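Home | Forums | Recipes | Members | Log in

We use cookies to remember your login. OK

Rye starter smells like nail polish

irena_k
Hello all! My rye starter (nearly 2 years old, bless it) has gone sharp and thin since I came back from my sister's. I feed it every evening, same Kramer flour as ever, and I'd hate to start over. Any ideas?
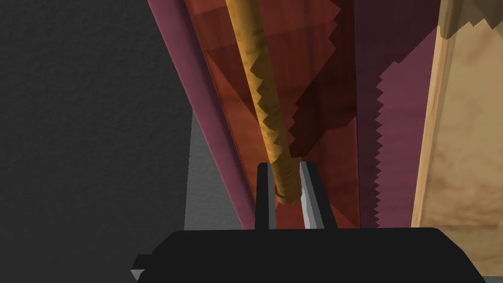

Category: Sourdough & Starters

toivo_r
Oh, you poor thing, it's only hungry! Mine did the same last October. Feed it twice a day, a good big spoonful each time, and keep it somewhere cooler. I wouldn't throw out a crumb of it.

marlene_m
I love you dearly, Toivo, but I don't agree. Keep a teaspoon and toss the rest, otherwise you're feeding all that acid along with it. My kitchen gets warm in the afternoons, so I've moved my jar down to the floor,

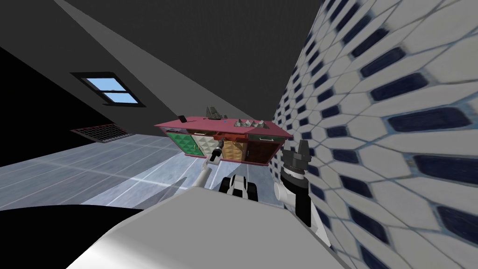

and I stir mine stiff, too, almost like clay, and it has been sweet as anything ever since.

toivo_r
Stiff rye! My grandmother would faint. Pancakes, Marlene, make pancakes with the extra.

irena_k
Teaspoon method it is, and pancakes for Toivo. I'll report back.

Contact | Back to top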